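4.2 Comparison of the two finger types

The second part of the study concerns the fingers and the cameras which observe them. In Section 4.1 the arms and the controller were kept fixed and only the closing speed was changed. In the present section the speed is fixed, and we compare two finger shapes on the same household task, the moving of clothes between a seat and a basket. We chose this task because cloth punishes small errors of finger position more than rigid objects do, and because the operators already had experience with it from the earlier trials.

The first finger, named Rutus in the following, is a slender finger with a straight inner face. The second, named Clomosik, is wider at the base and has a softer contact pad. Both finger types fit the same Naritz coupling, so the change between them does not require a new calibration of the arm. The finger opening was set to the same value before each trial, and the maximum closing force was limited in the controller. We did not tune the force for each finger separately. A separate tuning would probably help the Clomosik finger, whose pad takes up a part of the closing travel, but then the two results could not be compared directly.

All trials were carried out in one room with a plain wall and a gray floor. The view from the head camera is given in Figure 6. A garment lies on the gray seat to the right, and the laundry basket is placed close to the robot, between the two grippers. In this arrangement the right arm can reach the seat with the elbow low, while the left arm has the shorter way to the basket.

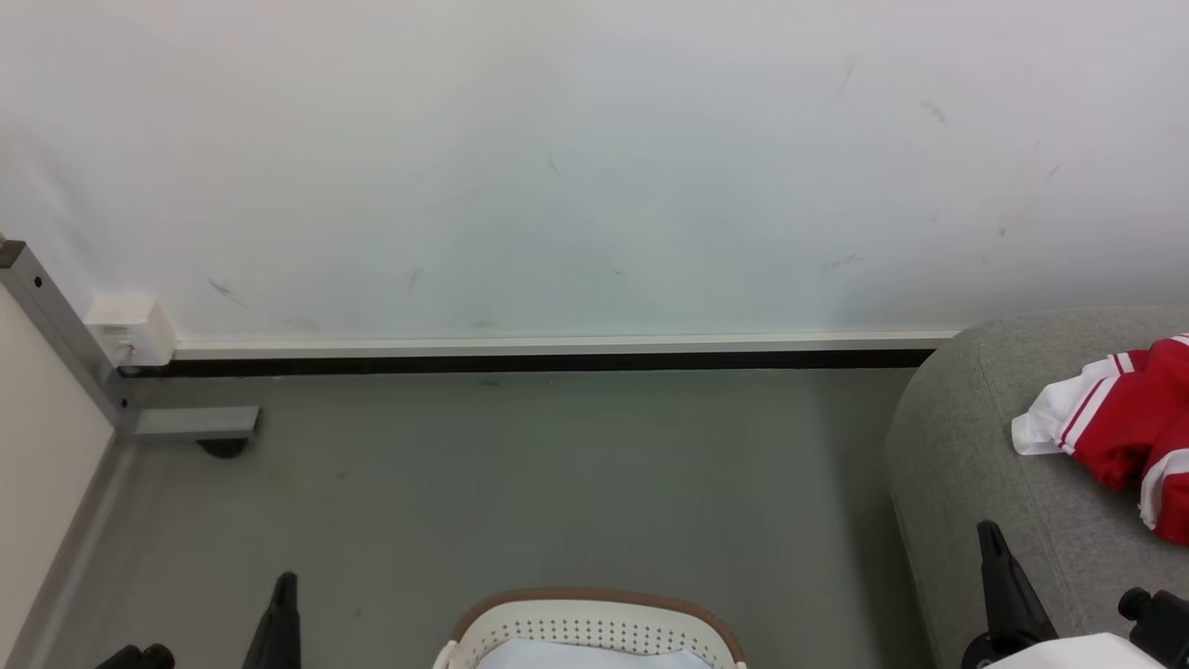 Figure 6. Head camera view of the work area, with the seat, the red and white garment, and the laundry basket between the grippers.

The teleoperation was performed by two operators, C. Lockyer and J. Lemieux, who alternated after every block of 30 trials. In total 700 trials were started. Of these, 658 were kept for the analysis, and the remaining ones were removed because the recording of at least one camera stream was incomplete. The removal was decided from the log files only, before the result of the trial was known to the person who made the decision. The operators were told which finger was mounted, as it was impossible to hide this from them.

A trial is counted as successful when the garment is released fully inside the basket and no part of it hangs over the rim. A garment which hangs over the rim is counted as a partial success and is reported separately. When the garment falls on the floor, the operator is allowed one new attempt from the floor, and the trial is then marked as recovered. We use this definition also in Section 5, with the only difference that the recovered trials are not included there.

Two camera arrangements were used with each finger type. In the first arrangement the operator sees the head view only. In the second, the head view is shown together with the image of the wrist camera. The head view is good for the planning of the approach, as the seat and the basket are visible at the same time, but it gives poor information on the depth of the fingers when they come near to the cloth. The wrist camera moves with the gripper and looks along the fingers, so the distance between the two tips is easy to judge. Its weak point is the context. If the wrist is turned away from the objects, the larger part of the image may be filled with the wall, and the operator must then go back to the head view to find the garment again.
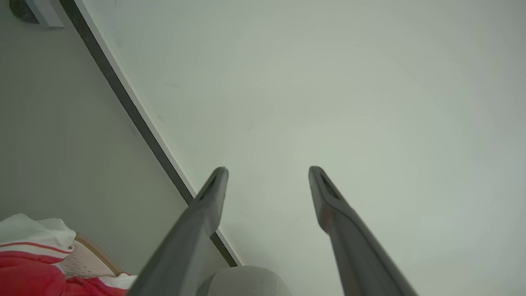

For this reason we recorded also which of the two views was in use at each moment. The operator selected the view with a foot switch, and each selection was written to the log together with the position of the arm. In the sum of all kept trials we found 2,395 changes of view. Most of them belong to the approach phase, when the gripper is still moving in free space. After the first contact with the cloth both operators stayed almost always with the wrist view until the garment was lifted.

The finger type had less influence on this behavior than we expected. With the Rutus finger the operators tended to enter the folds from the side, and with the Clomosik finger they preferred to press from above and close slowly. Both strategies were found by the operators themselves during the practice in October, and we gave no instruction about it. A limit of the comparison is that the same two persons used both fingers, so a habit learned with one finger may be carried over to the other.

The statistical treatment follows the method of Section 3.3. The authors thank M. Turcotte for the preparation of the couplings and L. Caron for his comments on the trial protocol.

Contact: M. Penrose, Åberg Laboratory | © November 2019 The authors | Back to top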